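Isora Household Services
Staff and Resident Guides
Storage and Linen Rooms

How to Clean, Check and Return a Perforated Plastic Basket

Prepared by Amra Kneževič, Storage and Linen Rooms
Revised 3/10/23

Purpose

This guide sets out the procedure for cleaning and checking the white plastic baskets kept on the shelves of the linen rooms and shared kitchens at Condberg and Meireles. It applies to residents who borrow a basket and to staff who receive it back. The procedure takes 16 minutes of work, not counting drying time.

Baskets with solid walls are covered in a separate guide. Fabric bins should be sent to the laundry and are not to be washed by the method given here.

What You Will Need

A sink or tub large enough to hold the basket flat
Mild dish soap
A soft brush with a narrow head
Two clean cloths, one for washing and one for drying
A clear table or counter

Abrasive pads, scouring powder and bleach are not permitted. They dull the plastic and leave fine scratches in which dirt collects.

Step 1. Empty the basket

Remove all contents and any paper or cloth liner. Hold the basket upside down over a waste bin and tap the base with an open hand. Small items such as pins, clips and buttons tend to lodge where the wall meets the floor, and the corners should be felt by hand before water is run.

Labels attached with string may be untied and set aside. Adhesive labels should be soaked and then peeled back slowly from one corner.

Step 2. Wash the walls

Fill the sink with warm water to a depth of 4 inches and add a small amount of soap. Stand the basket on one of its long sides so that the wall lies under the water, and leave it for a few minutes before brushing. Work along the slots in one direction, then turn the basket and brush the same wall from the other side. Lint is more easily pushed out of a slot than drawn back through it.
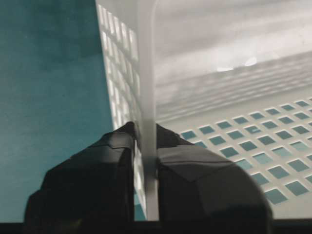
Repeat for the remaining walls. The rounded inner corners require the tip of the brush, held almost upright. Where a wall has molded ridges, the brush should follow the ridges along their length, and the cloth may be used afterward with a fingertip behind it. Change the water when it becomes cloudy.

Residents sometimes ask whether the baskets may be put through a dishwasher. They may not. The heat of the drying cycle can warp a long wall, and a warped basket will not sit properly on the shelf rails.

Step 3. Wash and rinse the floor

Lay the basket flat in the sink and brush the floor in small circles. Lift it, let the water run out through the openings, and rinse under the tap from the inside and then from the underside. Soap left in the openings dries to a white film that is difficult to see on white plastic and may mark dark clothing.

Step 4. Dry the basket

Shake off loose water and wipe the walls, rim and floor with the dry cloth. Place the basket upside down on a rack in a ventilated room. It should not be placed on a radiator or in direct sun. Baskets from the Meireles linen room may be left on the rack overnight.

Step 5. Check the basket

When the basket is fully dry, set it upright on a table with good light. A colored surface is preferred to a white one, as cracks and blocked openings are easier to find against it. Nothing should be left inside the basket during the check. 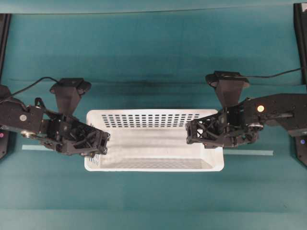
Basket placed upright and empty on a teal tabletop, long side running left to right.

Carry out the check in the following order.

Rim. Run a finger along the full rim, including the corners. The rim should be smooth. A rough place usually indicates a chip, and the basket should be withdrawn from use.

Walls. Press lightly on the middle of each long wall and release. The wall should return to its position without a clicking sound.

Floor. Look down through the openings at the surface beneath. Any opening through which the surface cannot be seen is blocked and must be brushed again.

Base. Turn the basket over and look for splits near the corners, where most of the weight is carried.

Staff at Condberg should enter the result in the basket register before going on to the next item. The register has one line for each basket and a column for remarks. The entry "satisfactory" is sufficient when no fault is found.
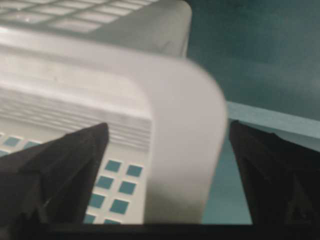
Storage and Linen Rooms Guide, Issue 7, page 98

Step 6. Deal with faults

A basket with a blocked opening or a remaining stain is returned to Step 2. A basket with a chipped rim, a split corner or a wall that no longer holds its shape is marked with a strip of red tape and placed in the repairs area. Glue and tape repairs are not to be attempted by residents.

Light discoloration is not a fault. Older baskets may have turned slightly gray on the inside, and such baskets remain suitable for towels, cleaning cloths and packaged goods. They should not be used for unwrapped food.

Step 7. Return the basket to use

Place the basket in the middle of the table, with the long side facing you, before filling it. Heavy items go in first and should be spread across the floor. Folded linen is placed with the fold upward so that single pieces can be removed without disturbing the others.

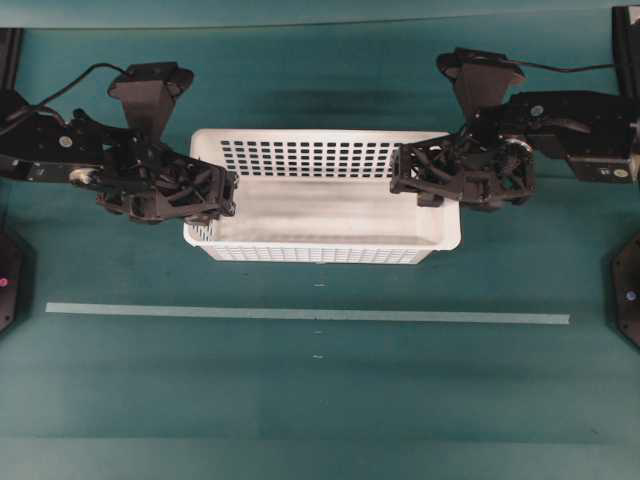
Contents should remain below the rim at all times. A basket filled above the rim cannot be slid under the shelf above, and items are then pulled out and left on the shelf. Lift a full basket with both hands under the base, one at each end. Lifting by the rim alone places strain on the walls and is the usual cause of splits at the corners.

Baskets may be nested only when empty and dry. Nesting damp baskets leads to odor and makes them hard to separate.

Replacements and Questions

Requests for replacement baskets are submitted on the Neltlow stores form, available at the front desk of each building. State the room, the size of the basket and the fault found. Residents who need a basket while the request is pending may borrow one from the linen room.

Questions about this procedure should be directed to Leif Riis, Building Stores, Condberg.

Related guides: Solid-Wall Bins; Shelf Rails and Liners; Labeling of Shared Storage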